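Workshop tips from the Clumurthorpe robotics club: getting an old PC ready for the arm

We've had such a good term on the teardown project! If your school or club is thinking of trying one, these are the habits that saved us the most grief.

Lay the tower on its side with the panel off before anyone touches the arm software. The gripper comes in from above, so you want the whole inside facing up.

Tuck the power supply wires away from the drive bays if you can. Ours love to spring back, and a loose loop will catch a finger every time (ask Blagoje Petek, who has untangled more of them than anyone).

Go slow near the drive cages. We run at 40 per cent speed for anything inside the case and save full speed for open air.
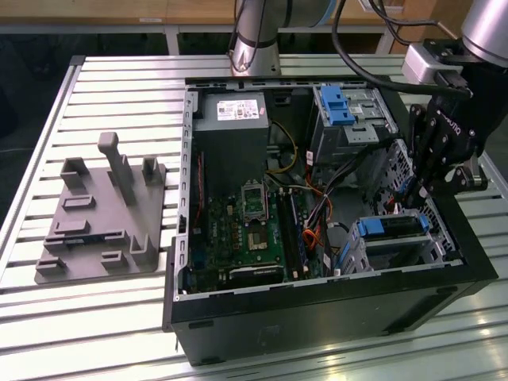
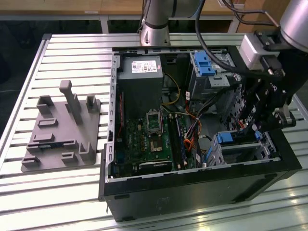 The gripper at the drive bay end of the case, with the printed fixture plate to the left.

Print your fixture plate early, and print a spare. Kevin Quinlan redrew ours 2 times before the holders suited the parts, and every version taught the juniors something about tolerances - great fun to watch.

Label the positions you save in plain words. "Above lower bay" beats "point 17" when a new student takes over on Saturday morning.

Keep an ice cube tray for screws, one hole per stage of the job. Magnetic mats are lovely too, but the tray costs next to nothing and you can colour the rims with a marker.

Practise each move by hand first. Grab the part yourself, notice which way your wrist wants to turn, then teach the arm the same thing. The students pick this up faster than the adults do!

Next up is the memory, and we can't wait.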